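Nernum Project: Progress Report to the Fitgate Fund
Prepared by Vusumuzi Fourie

Work since February has gone well, apart from the part where the arm tried to take its own sleeve off.

The fault first. During a long run of reach tests, the knit cover on the gripper crept forward, bunched up and got pinched at the wrist joint. The controller felt the extra load, decided it was holding something, and held it harder. The stop button did its job. The cover did not, and we lost 2 days to picking yarn out of a bearing.

We have logged it as a safety matter. No one was hurt, but a person was within reach at the time, and our force limit had been set by an optimist (me). It is now lower, and the arm halts after 5 seconds of load it can't explain.

Spending: the new bearing and spare covers came to $2,000, taken from the travel line. Travel was not using it.
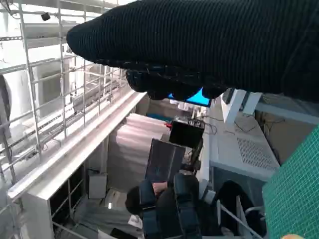

CARCOMBE, 22 May 2021

The ribbed cover still gathers into folds along its lower edge, so the sleeve problem is reduced and not solved. Lis, our logging software, has flagged 17 load warnings since the repair. All ended in a clean halt. We want a clamp ring fitted before anyone asks for faster motion, and would be grateful if the Fund did not ask until then. The draft clamp drawing goes out with the next report.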